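Wamden Matte Wall Paint, One Gallon

Item 2853
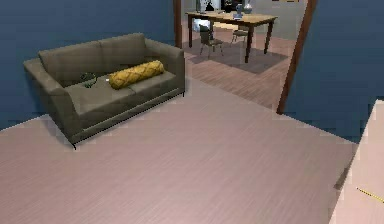
I started carrying Wamden after I painted my own front room with it and then, two months later, the hallway, and then the inside of a closet (I had half a can left and couldn't stop). I'd used cheaper matte paints for years and put up with the chalky feel and the shiny patches you get when you wipe off a fingerprint. Wamden still marks if you go at it with a scrubby sponge, but a damp cloth and a bit of dish soap have been fine for me, even by the light switch.

It's thick! Stir it longer than you think you need to, all the way down to the bottom of the can, and don't thin it unless you're spraying. I do two coats with a medium nap roller. If you're going from a dark color to a light one, prime first, please. I've had a few sad emails about that.

Colors

There are 28 in the range and I keep 9 on the shelf. The rest I order from the warehouse and they usually show up within the week. My best sellers are Clastholm, a deep grayed blue that goes almost black at night, and Siliņa, a soft oatmeal that I'd happily put in every bedroom in the country. Mendach is the odd one, a mossy green that looks terrible on the sample card and gorgeous on a wall. Get a sample pot, paint a big piece of poster board, and move it around the room for a few days before you decide. Dark colors especially change a lot between breakfast and dinner.

Drying

Dry to the touch in 2 hours, recoat after 4. I did my hallway in May with the windows open and it went faster than that, but a damp basement will take its time.

What to order

One can covers a small bedroom for me with a little left for touch-ups. If you need more than one, buy them together and mix them in a big bucket so the color matches from wall to wall. I try to send cans from the same batch, but put a note on your order if it matters to you.

Shipping and returns

Cans ship by ground only. I can take back unopened stock colors, but anything I've ordered in specially is yours to keep, sorry! Sample pots can't come back either.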